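Drerkolitz Grip and Pinch Trainer

Home > Daily Living and Therapy > Hand Strength

Updated 2/13/26

We have stocked hand therapy gear for 23 years and it's rare that a new piece gets the whole showroom talking, but the Drerkolitz did it in its first morning on the counter. It's a small, quiet, nicely weighted trainer for people living with a neuromuscular condition that affects the hands and forearms: muscular dystrophies, inherited neuropathies, myasthenia, that whole family. Most grip trainers are made for climbers and tennis players and start far too stiff. The lightest setting on this one can be closed by hands that struggle with a clothes peg!

What's in the case

The handle comes with 4 colour-matched springs, a pinch attachment, a soft wrist strap and a printed logbook. The springs click in from the side, so swapping them doesn't call for a tool or a strong thumb (we tried it with our non-dominant hands and it was still easy). The pinch attachment slides over the top of the handle and covers 3 grips: tip to tip, thumb to the side of the finger, and the three-finger hold you'd use on a pen.

There's a small dial at the base with 9 positions. It sets how far the handle travels before it stops, and that's the bit we're most excited about. Many people with muscle weakness have enough strength at one part of the movement and very little at the rest, and being able to shorten the travel means you can work in the part that's comfortable.
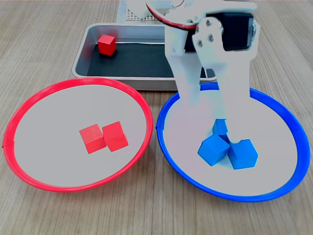 Strength is only half of using your hands, of course, and the Drerkolitz logbook has a lovely section at the back on reach and release. It's all done with things from the kitchen cupboard. Two shallow plates with different coloured rims, like the red and the blue, give you a clear start and finish, and a small block such as the red cube is a good first object to move between them. Sit with your forearm supported, keep the pace slow and stop while it still feels easy. Your occupational therapist may want to change the object or the distance, and there's space on each page for their notes.

Who it suits

Adults and teenagers with mild to moderate hand weakness, used as part of a program set by a physio or OT. Please do talk to them first. With several of these conditions, overworking a muscle can set you back, and the right amount of resistance is a very individual thing. The trainer won't treat or slow the underlying condition and the maker doesn't claim that it does. It isn't recommended straight after a tendon repair or during an acute flare of joint pain.

If you need something lighter again, have a look at the Nuder foam set — it's squeezed flat with next to no effort, and it floats, so it's good for the hydro pool.

Care

Wipe the handle with warm soapy water and dry it before putting it back in the case. Springs can be wiped but shouldn't be soaked. The strap goes in the washing machine on cold, inside a delicates bag.

Ordering

In stock at our Rirnberg showroom, with a demonstration model on the counter that you're very welcome to try for as long as you like. Left- and right-handed users take the same model. Replacement springs are sold singly, so please tell us the colour when you order.

Clinics wanting several units can ask about the Woldemariam wall rack, which keeps the handles and spare springs together and can be mounted at wheelchair height. The next shipment of racks is due in March.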